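Home Notebook Rigs Parts Log in

Sunday, folding, bedroom set

Good day for bug hunting! Started on the black clothes with both hand-held grippers, Riet on the prompts, me reading back the width traces. Closing error showed up before lunch and this time we caught it in the act.
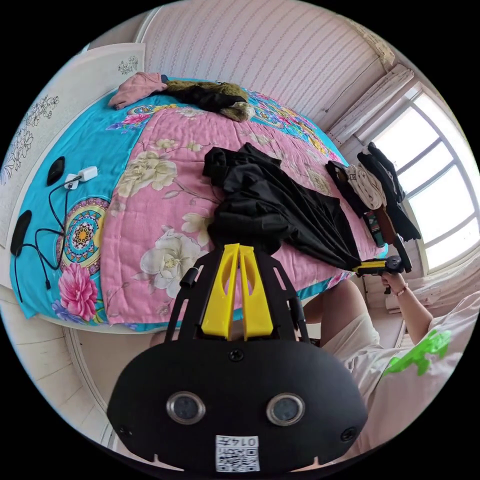
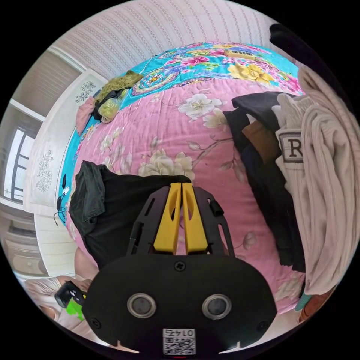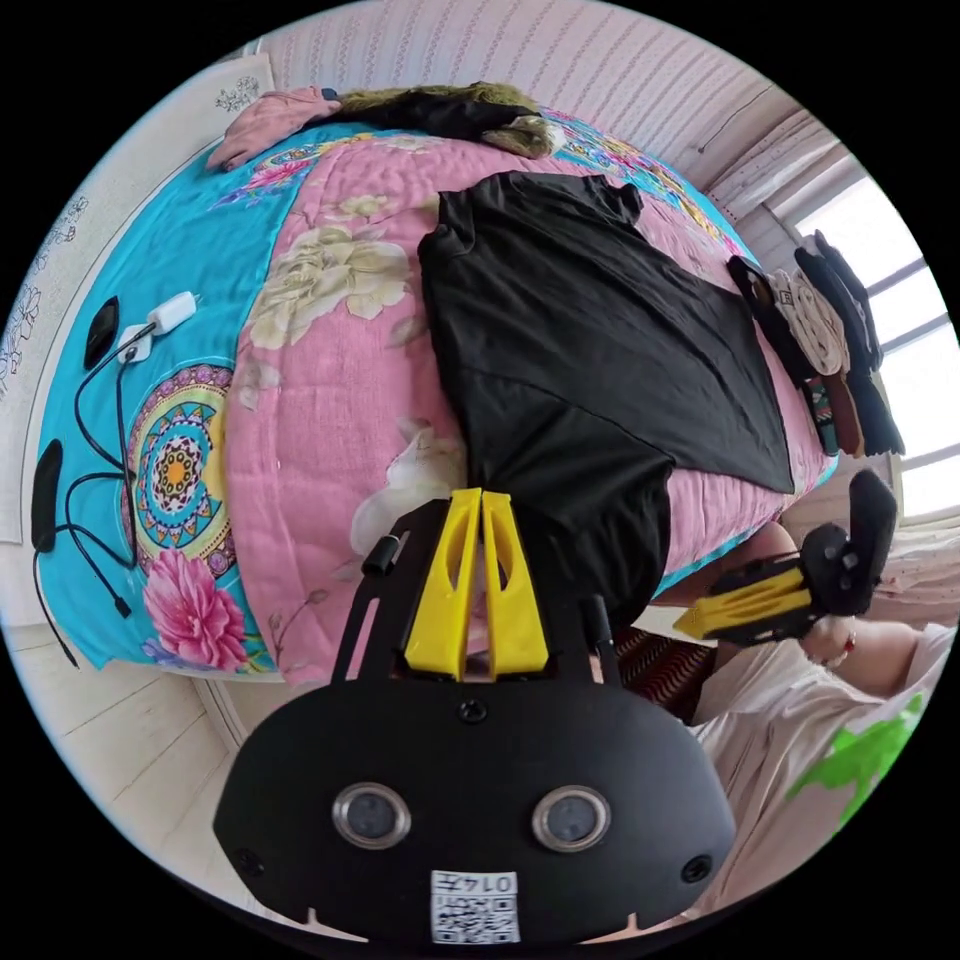
Urketura Handling Group — shared notebook, garments

Symptom: finger width on one gripper creeps while the trigger is held still. At the start of a take it reads closed when it's closed. By the end it reads 2 mm open with the fingers touching. The policy then learns that 2 mm is a good pinch, which explains the arm dropping sleeves all through June. Very pleased to have that one cornered.

First guess was the firmware Dezső pushed. Rolled it back, same creep. Second guess was the charger cables tugging, so I ran on battery only. Same again, so cross that out too.

Then Mirjam held the gripper up to her ear and squeezed it slowly — there's a tick! The encoder magnet is turning in its seat. The glue has let go on one side, and every hard squeeze drags it round a hair further. Lovely little fault. You can do it on purpose: 24 hard squeezes on the bench and the zero has visibly moved on the plot.

Damage: nearly 90 takes with a bad zero. Siebe thinks we can save the ones that begin and end with a full close, by drawing a straight line between the two. I'd like to see it on one take before we trust it, as the slip looks more like steps to me.

Fixed for now with a fresh drop of the Verstraete glue, left to cure overnight. Tomorrow: 300 squeezes on the bench, zero check before and after, then the same on the other gripper even though it looks clean.

To do: add a full close to the start of every take. Ask Hubert if the seat can get a flat on it so the magnet has something to push against.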